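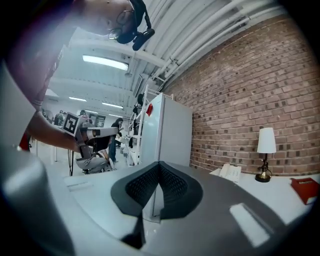

Bay by the brick wall, hand-held pair on trial, head rig on.

September, pm. Gement hand-held kit, the two-gripper set. On loan from Usville, goes back end of month unless we say keep. Writing this up before I forget, tidy later.

Weight first. Fine for the first few takes, then forearms complain. Balance sits too far forward, would like the grip moved back a touch. Jundodell set we had in spring was lighter but the fingers flexed sideways under load and we never got a clean pinch out of it. These don't. Textured pads hold a pen, a teaspoon, the edge of a plate. Did not hold a wet glass, don't try again.

Clock sync between left, right and head: set to auto as per the sheet. First session drifted, second didn't. Only change was restarting the head unit last instead of first. Put that on the whiteboard.

Takes logged so far 966, counting the short ones. File counter on the left unit stops at 255 and then starts overwriting without a word. Lost 20 that way before we noticed. Offload before then!! Have asked Usville if newer firmware sorts it, they say "next release", no date.

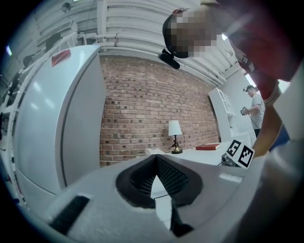

Tag detection good in the middle of the workspace, worse when both hands come in close to the chest. Tried turning the wrists out, helps a bit but feels daft and the motion looks wrong on playback. Ceiling lights on or off made no differnce to the tracking. Window light in the late afternoon did, two bad takes, both binned.

Cables. Still the worst part of the kit. They want a clip at the elbow, or just a shorter lead. Bautista do a coiled one that should fit, have asked for a price on 2. If the connector is the same as on the drawing it's a straight swap. If not, solder.

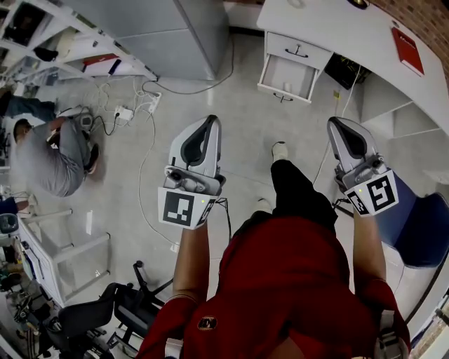

Calibration board step takes too long. Manual says do it every power up, we've been doing it once in the morning and checking against the drawer pull at lunch. Offset after lunch was within what we can live with. Not sure I'd trust it for the small parts.

Manual itself: page on the finger swap is wrong, screws go in from the other side. Pencilled it in our copy.

Cost side. The yearly support bit is what puts me off, half of it is for cloud storage we wouldn't use. Ask for the kit without. Also ask
- spare pads, sold singly or only as sets?
- is the head mount strap replacable, ours is already fraying
- who pays carriage if it goes back

Leaning towards keep, if they fix the counter. Tomorrow: repeat the drawer and the cup stack with the other operator, left hand leading, and get the morning's files off before anyone starts.

We use cookies to improve your experience on this site. By continuing to browse you accept our cookie policy. Accept | Manage settings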